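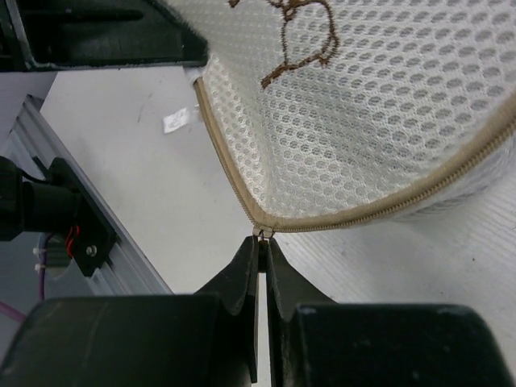 White mesh laundry bag with a beige zipper and brown embroidery.

Washing Delicates in a Zippered Mesh Bag

This page is part of the household guidance issued by Prukiveo Residence Services to residents of Camargo House and Dallatar House. It explains how to prepare, load, wash and dry small or delicate garments in a mesh bag. The same procedure applies to bags borrowed from the laundry desk and to bags that residents bring with them.

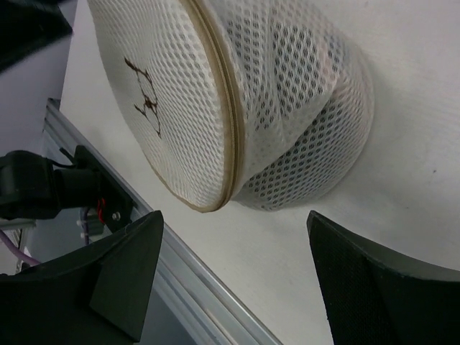 Annelore Heitmann
Laundry and Linen Coordinator, Prukiveo Residence Services

What to wash in the bag

Mesh bags are intended for bras, tights, fine socks, lightweight knitwear, baby clothes and garments with straps or hooks. A garment labeled "dry clean only" or "do not wash" should not be placed in the machine, with or without a bag. Shoes, pillows and bath towels are also excluded.

Bags with a rounded, cylindrical body hold their shape better than flat bags and are preferred for padded items. Flat bags remain suitable for tights and thin tops.

Before you begin

Choose a clean, well-lit surface large enough to lay out the garments side by side. Residents of Dallatar House may use the folding tables in Room 125. Have ready the bag, the garments and a tray or shallow dish for anything removed from pockets and straps.

Inspect the bag before each use. Run a finger along the seam where the zipper tape joins the mesh and look for loose stitching. Open and close the zipper once along its full length. If the slider catches, check for thread or lint between the teeth and remove it with a soft brush. A bag with a torn panel or missing teeth should be returned to the desk, where it will be replaced without charge.

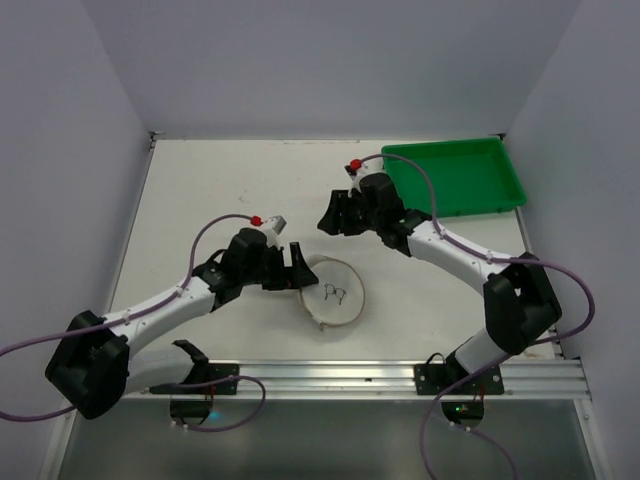

Reading time: 4 minutes

Step 1. Sort the garments

Separate whites, light colors and dark colors, and use a different bag for each. Check the care labels and set the load by the most delicate item in it. New dark garments should be washed alone the first time.

Step 2. Prepare each item

Fasten hooks and close any zippers on the garments themselves. Remove detachable straps and pads and put them in the tray until you are ready to load. Turn knitwear and printed tops inside out. Treat stains now with a small amount of liquid detergent and leave it for the time given on the product label.

Step 3. Load the bag

Open the zipper fully and press the mesh outward with one hand so that the bag stands open. Place padded items in first, one cup resting inside the other only if the garment is designed to fold that way. Add lighter pieces around them. The bag should be no more than half full – water needs room to pass through the mesh and the garments need room to move.

Step 4. Close the zipper

Hold the tape flat with one hand and draw the slider with the other. On a curved zipper, work slowly and keep the tape taut ahead of the slider. Continue to the very end of the track. If the bag has a small fabric or elastic cover at that point, tuck the pull beneath it. A pull left hanging can strike the drum or snag other laundry.

Step 5. Wash

Place the bag in the drum with other items of similar weight and color. A single bag washed alone may cause the machine to become unbalanced during the spin. Select the delicate cycle, cold water and a low spin speed. In the Camargo House machines the delicate cycle takes 45 minutes. Use liquid detergent; powder may collect in the folds of the netting. Fabric softener is not recommended for sports fabrics.

Step 6. Dry

Remove the bag promptly when the cycle ends. Take the garments out, reshape them by hand and lay knitwear flat on a towel. Bras should be hung from the center and not from the straps. Do not put a loaded bag in the dryer unless every care label inside it permits tumble drying.

Caring for the bag

Rinse the bag after washing anything that sheds lint. Turn it inside out and shake it over a wastebasket before rinsing. Hang it with the zipper open and store it only when it is fully dry. A bag that has creased in storage may be smoothed by hand while damp; it must not be ironed.

Borrowing and returning bags

Bags may be borrowed from the laundry desk until 11 p.m. each day except Sunday, when the desk is closed. Please return them empty and dry. Garments found in a returned bag are kept at the desk through the end of the month – questions about them should be directed to Maximiliano Prieto at extension 559.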